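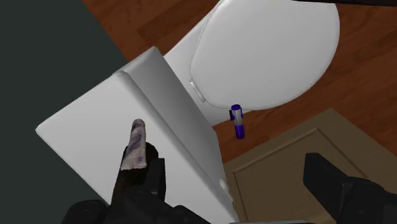
Start with the baked custard, as it's the one most people in the room will have made at home and had go wrong. Give the basic recipe first and leave it on the screen: 19 ounces of whole milk, four eggs, sugar, vanilla, a pinch of salt. Say that the bowl matters less than people think, but a lid matters a lot. It should sit flat and closed over the whole opening, the way a closed toilet lid covers the bowl, with a rounded edge so the drips run off to the outside. Then go straight to the water bath.

**Water bath**

- Hot water from the kettle, halfway up the side of the dishes.
- Folded dish towel in the bottom of the pan.
- Oven at 300. Pull them when the middle still moves a little.
- Ask who uses a thermometer. Wait for hands.

The Kuleo dishes are the shallow ones and take 40 minutes. The deep ones from Daly take 60. Don't mix the two in one pan. I did that for a lunch in July and had to serve half the table ice cream.

**Vanilla**

Pass the jars down the rows now, because they take a while to come back. Pod in the first, extract in the second, paste in the third. Split the pod, scrape it, put seeds and pod in the milk, bring it to a bare simmer, cover, leave it while you line up the dishes. Extract goes in off the heat. Paste can go in whenever you like. I use paste for custard and keep pods for ice cream, where the flavor has to get through the cold.

If someone asks about imitation vanilla: fine in cookies, a bit flat in custard. Move on.

**Caramel for the bottom**

Dry caramel, light pan, medium heat. Don't stir until the edges have melted. Take it off when it's the color of a new penny, as it keeps cooking in the pan. Pour and tilt. It will set before you get to the last dish, so warm the dishes first.

Mention the Plollance version here, with orange peel in the sugar. Lorcan Kavanagh made it for the supper club and has the quantities. He'll be at the side table during the break.

**Ice cream from the same base**

Same milk and eggs, swap half the milk for cream, cook it on the stove to 175 degrees. Strain. Chill overnight. Churn. People always want to skip the overnight part. Tell them the texture comes out coarser and let them decide.

The Muvavico machine needs its bowl in the freezer the day before. Bring the spare paddle.

**Questions**

- Skin on top: cover it, or leave it if you like the skin.
- Bubbles: whisked too hard, or poured from too high. Strain and let it stand.
- Non-dairy: oat milk sets softer, so add a yolk. Coconut works well with lime.
- Keeping: three days in the fridge, covered. Doesn't freeze.

Recipe sheets are by the door. I printed 94. Ask people to take one per household, and to leave their spoons in the gray tub on the way out.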